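Verix Handover
Two-arm coordination module for Dumar cell controllers
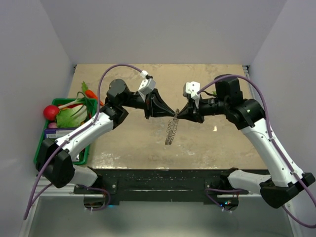

What it does
Verix Handover plans and runs the part of a two-arm task in which both grippers are at the same object. It takes a pair of target grips, checks that both arms can reach them without touching each other, and sends matched joint paths to the two arm drivers. It was written for light items that change shape when held: mesh, netting, bags, soft packs and leafy produce.

The module runs on the cell controller as a service. It does not replace the arm drivers or the safety circuit, and it must not be used as part of either.

Grip planning
Grip pairs come from the perception service or from a taught file. For each pair the planner works out:
- the clearance between the two sets of fingers at the meeting point
- the clearance between each forearm and any fixed object in the cell model, baskets and trays included
- the remaining travel at each wrist joint
- the direction in which the free end of the item is expected to hang

Pairs that fail a check are dropped and written to the log with a reason code. If no pair is left, the service returns NO_PAIR and both arms hold position.

Loose and open-structured items
Wire mesh and netting give poor depth readings, as the camera sees the work surface through the gaps. Version 3 treats the item as an outline with unknown thickness and keeps the hanging end as a separate volume. This volume moves with the meeting point and swings within a limit set by the user. The default is suitable for items up to 400 mm long. For longer items, raise the limit and expect fewer valid pairs near the work surface.

Do not use the mesh profile for solid items. It widens the no-go volume and will reject grips that are perfectly usable.

Cable allowance
Externally routed cables are modelled as a sleeve along each forearm, with a free loop at the wrist and another at the base. Loop size is set per arm. Cells built from the same drawing often differ here, so measure each one after the cables have been tied. An allowance copied from another cell is the most common cause of false collision reports on first start.

Timing
Both arms follow one clock. The planner updates the paired paths at fixed steps and stops both arms if either falls behind by more than the permitted lag. Lag is logged per joint. A typical handover plan takes about 208 ms to compute on the standard controller; plans with a crowded cell model take longer.

Release order
The giving arm opens only when the receiving gripper reports a stable hold. Three modes are provided:
HOLD_BOTH: neither gripper opens until commanded
PASS_LEFT, PASS_RIGHT: the named arm keeps the item
SHARE: both arms keep hold and move together

SHARE has a lower speed limit, which can't be raised from the operator screen.

Supplied tools
Path viewer, with playback of any logged handover
Cell model editor
Command-line checker for taught files
Fliturora bridge, for sites that already use Fliturora for object detection

The Entwistle importer is no longer supplied. Old Entwistle cell files can be converted with the command-line checker, but cable settings are lost and must be entered again.

Requirements
Dumar cell controller, current firmware
Two arms with joint position feedback at matching rates
Gripper with position or current feedback
One fixed camera, calibrated to both arm bases
444 MB free storage, excluding logs

Known limits
The planner does not model friction between strands. A coil that catches on itself may hang at an angle outside the predicted volume.
Shiny packs can produce false edges under overhead lighting. Set the glare mask before teaching grips.
Objects in a basket are treated as one block up to the rim. Anything sticking out above it must be added in the cell model editor or supplied by perception.

Ordering and support
Licensed per controller. The July release is a free update for existing version 3 users.
Technical questions: Pauline Stockdale, applications
Licences and quotations: Alfie Tindall, sales desk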